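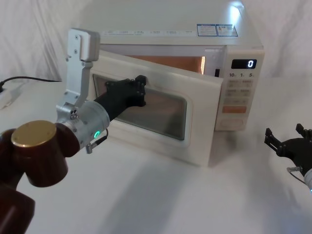 White countertop microwave, door partly open, interior light on.

To: Fleet Users List
From: Motor Pool Office, Clalstead
Subject: Re: Winter tire changeover, sedans and wagons

Colleagues,

The office has received several replies to the notice sent last week. The message quoted below raises the points most of them have in common, and the answers are given to the full list.

> Our department keeps two sedans at the Mollow lot and drives them
> mainly on the highway. Are we required to fit winter tires, or will
> all-season tires be accepted? Also, the notice does not say who pays
> for storage of the wheels that come off.

Winter tires are required on all pool sedans and wagons from the first of December, including those kept at Mollow. All-season tires will be accepted only on vehicles due to be returned to the leasing company before that date.

Storage is paid from the central vehicle budget. Wheels will be held at Juntunen Tire, Bay 25, and must be tagged with the vehicle number before drop-off. Departments that prefer to store their own wheels may do so at their own cost.

The work takes 60 minutes per vehicle. Appointments are made through extension 627. Please have the current odometer reading at hand when calling. To date, 87 vehicles have been booked, and early morning times at the Korkus Road location are full.

Drivers are asked to have the wheel nuts checked again after the first week of use. Any vibration or warning light should be reported to this office before the vehicle is taken out again.

Motor Pool Office
Clalstead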